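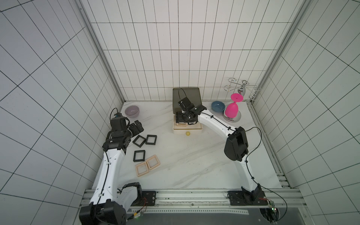 Superficie blanca con veta gris tenue, con un cuenco lavanda al fondo.

Preguntas frecuentes sobre encimeras y mesas claras

¿Qué diferencia hay entre el mármol y un material con dibujo de mármol?

El mármol es piedra caliza transformada, y reacciona con los ácidos. Un porcelánico, un laminado o un compacto con dibujo de mármol puede parecerse mucho a simple vista, pero se comporta de otra manera. Antes de aplicar cualquier consejo de esta página, compruebe en la factura o en la etiqueta del canto qué material tiene. Si compró la pieza en Feltow, la referencia empieza por M para la piedra natural y por P para el porcelánico.

¿Con qué limpio a diario?

Agua tibia, unas gotas de jabón neutro y una bayeta de microfibra bien escurrida. Aclare con otra bayeta y seque. En el mármol no use vinagre, limón, amoniaco ni productos antical. En el porcelánico puede usar casi cualquier limpiador doméstico, salvo los que contienen ácido fluorhídrico.

¿Cada cuánto hay que sellar el mármol?

Depende del uso. En una cocina familiar recomendamos una vez al año; en un baño de invitados o en una mesa auxiliar puede bastar con 2 años entre aplicaciones. Para saber si toca, deje unas gotas de agua sobre la piedra durante un cuarto de hora. Si al secarlas queda una sombra oscura, el sellador ya no protege.

¿Cuánto sellador necesito?

El envase de Irkar que vendemos trae 500 ml y alcanza para una encimera recta y una isla mediana. Guarde el sobrante bien cerrado y lejos del calor. No lo aplique sobre porcelánico: no penetra y deja una película pegajosa que cuesta retirar.

Se me ha caído zumo y ha quedado una marca mate. ¿Es una mancha?

No, es una corrosión superficial. El ácido se ha comido el pulido y limpiar no la quita. Las marcas pequeñas se disimulan con polvo de pulir específico para mármol y un fieltro húmedo. Las grandes necesitan un pulido profesional – pida presupuesto antes de intentarlo por su cuenta, sobre todo si el acabado es brillante.

¿Y las manchas de aceite?

Prepare una pasta con bicarbonato y agua, extiéndala sobre la mancha, cúbrala con film y déjela hasta el día siguiente. Retírela con una espátula de plástico y aclare. A veces hay que repetir. El aceite que lleva meses dentro de la piedra se aclara, pero no siempre desaparece.

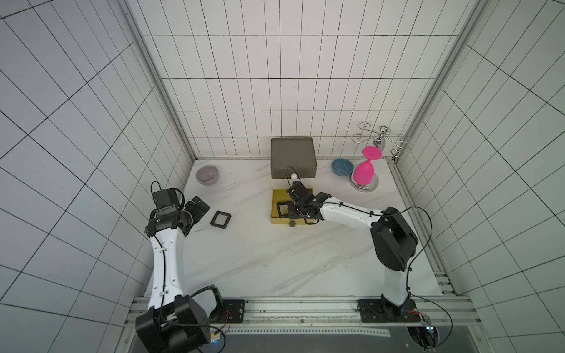 Griet Peeters nos escribió que a ella la pasta solo le funcionó a la tercera, y que con bicarbonato no notó nada hasta que la hizo mucho más espesa, casi como masilla. Añadía que la mancha se veía peor mientras la piedra seguía húmeda y que no conviene juzgar el resultado hasta pasados unos días.

¿Tiene razón en lo del espesor?

Sí. La pasta líquida se seca antes de absorber la grasa. Debe poder extenderse sin que se escurra.

¿Puedo apoyar una olla caliente?

Use siempre un salvamanteles. El mármol aguanta bien el calor, pero un cambio brusco puede abrir una fisura en una zona con veta. En los laminados el calor levanta la capa decorativa y no tiene arreglo.

¿Se notan mucho los arañazos?

En acabado brillante, bastante, en especial con luz lateral. En acabado apomazado se notan menos. Corte siempre sobre tabla y ponga protectores de fieltro a las piezas de cerámica con base sin esmaltar, que rayan más de lo que la gente espera.

¿Las vetas serán iguales a las de la muestra?

En piedra natural, no. Si el dibujo le importa, venga a elegir la tabla al almacén de Nindthorpe. Marloes Van Wijk lleva las visitas y conviene pedirle hora por correo. En porcelánico el dibujo se repite, y en encimeras largas procuramos que dos piezas iguales no queden contiguas.

¿Se puede reparar un canto desportillado?

Guarde el trozo si lo encuentra. Se pega con resina teñida y se lija. Para el lijado final usamos grano 400. Cuando falta material, se rellena con resina sola, y de cerca se distingue.

¿Cuánto tarda el servicio de pulido?

El trabajo suele hacerse en una mañana. En octubre la lista de espera es más larga, de modo que conviene avisar antes del verano. Retire los objetos de la encimera y deje libre un enchufe cercano.

¿Venden el limpiador Lehner?

Sí, en tienda y por encargo. Es la referencia 53 del catálogo de mantenimiento.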